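Workshop Robotics > Papers > Low-Cost Manipulation > Section 4

Filed under: Builds, Grippers, Bin Picking

14 comments | 37 shares

4. Picking Circuit Boards from a Shallow Bin

4.1 Setup

The arm described in Section 3, which we call Doris, was built in a shared workshop in Predell over one winter and has been moved twice since. For the work in this section it was bolted to the end of a steel bench, with the bin held against a wooden stop so that it could be taken away, emptied and put back in nearly the same place. The stop was screwed down after the first week, when we found that a loose bin crept toward the arm during long runs.

The gripper is a parallel type with two straight black fingers. The first pair was printed and bent too easily at the tips. The second pair, used for everything reported here, was cut by Vinzenz Kuster on the workshop mill and fitted with a thin pad on the inner faces. Opening width is set in software. We left the speed of closing fixed, after early trials in which the tips pushed flat parts away before the pads could hold them.

A small camera sits at the wrist and looks down past the fingers. No other camera is used for picking. An overhead camera was fitted in the first version of the build, but the workshop lights hang low on that side of the room and the arm blocked the view for most of each approach. Mounting the camera at the wrist means that the tips are always in view, so an error in the estimate of the part position can be corrected against the tips themselves, without a full calibration between camera and base.

All control runs on a secondhand desktop computer under the bench. The software, Traro, is a set of short programs that pass messages to one another. The part that matters for this section takes one picture, finds the outline of the board, chooses a grip line and sends a target to the arm. It then repeats the process from closer in. A pick uses three pictures in most cases, and four when the outline found in the first one touches the border.

4.2 The boards

The parts were surplus round control boards. Fidel Maldonado had them left over from an earlier repair project and offered them because they are awkward in several ways at once. They lie flat, so there is little height for the fingers to work with at the rim. The outline is broken up by tabs and notches, and a grip line that looks good on a smooth circle may end in a notch on one side and on a tab on the other. Tall parts stand up from the surface and must not be pressed from the side.

We considered gripping by the capacitors, which are the easiest thing on the board to get hold of. Three boards were damaged this way before we stopped. From then on the planner treated every raised part as an area to keep out of, with a margin of 8 mm around each capacitor and a smaller one around the terminal block and the white connectors.

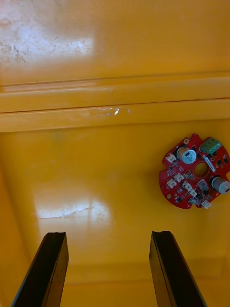 Figure 4. Wrist camera view before a pick, with the gripper open and the board to the right of the fingers.

The keep-out areas leave few choices. On the boards we used, two stretches of the rim could be gripped across the center without the fingers coming near a capacitor, and a third could be used if the wrist was tilted. The planner scores each of them by how far the wrist has to turn and by how close the fingers will come to the wall of the bin. The scores are added with fixed weights that we chose by hand. We tried to learn the weights from the results of earlier picks and got values close to the ones we already had, so the hand-set weights were kept.

4.3 Finding the outline

A red board on yellow plastic ought to be a simple case, and in even light it is. The first version of the outline finder used color alone. It turned each picture into hue and saturation, kept the pixels that fell within a range of red, and fitted a closed curve to the largest patch. In the evening, with only the bench lamp on, this worked well enough that we moved on to other parts of the build.

Daylight caused trouble. The plastic is glossy and returns strong patches of glare, and these move as the wrist moves. Where glare meets the rim of a board, the fitted curve can be pulled inward, and the grip line moves with it. Scuffs in the plastic add small errors of the same kind. Godoy, the older arm in the same workshop, works over a matte gray mat and never showed the problem, so we had no fix to borrow.

We made two changes. First, very bright pixels are now marked as unknown, and the curve is fitted only to the edges that remain. Second, the center hole is found separately, as a small yellow circle inside the red patch. The hole is far from the rim and was rarely hidden by glare in the same picture. When the center given by the outline and the center given by the hole disagree by more than a set distance, the arm shifts sideways and takes another picture. This costs time, and it removed most of the bad grip lines.

The raised ledge molded into the bin needed its own rule. Its lower edge casts a thin shadow that the edge finder picked up as a long straight line, and early on this was joined to the rim of any board lying near it. Straight lines longer than a board is wide are now dropped before the curve is fitted.

4.4 Trials

We ran 300 picks with one board in the bin at a time. After each pick the board was put back by hand, turned by a different amount and moved to a new spot - Maldonado did most of this and kept the written log. A pick was counted as good if the board was lifted clear, carried to the tray beside the bin and set down without being dropped. Boards that slipped in the grip but stayed held were counted as good and marked in the log.

The picks were spread over daytime and evening sessions in June. We did not control the daylight, and the blinds were left as other users of the workshop had set them. The results should be read with that in mind. In total the wrist camera saved more than 2,000 pictures, including those from setup runs that are not part of the count.

Of the picks that failed, 30 in all, the largest group came from boards lying close to a wall. The outer finger has to come down between the rim and the plastic, and if the gap is narrow it lands on the wall and the arm stops on its force limit. A thinner finger would help, at the cost of stiffness. The next group came from the outline errors described above, nearly all of them in daytime sessions. The remaining failures were slips, in which one pad met a notch and the board turned out of the grip as it was lifted.

We also tried pushing the board away from the wall with closed fingers before picking it. This was done by hand control only, and the picks that followed are left out of the count. It worked often enough that an automatic version is now being written for Traro, with the push direction taken from the nearest wall and the contact point kept away from the connectors on the rim.

14 comments | Share this section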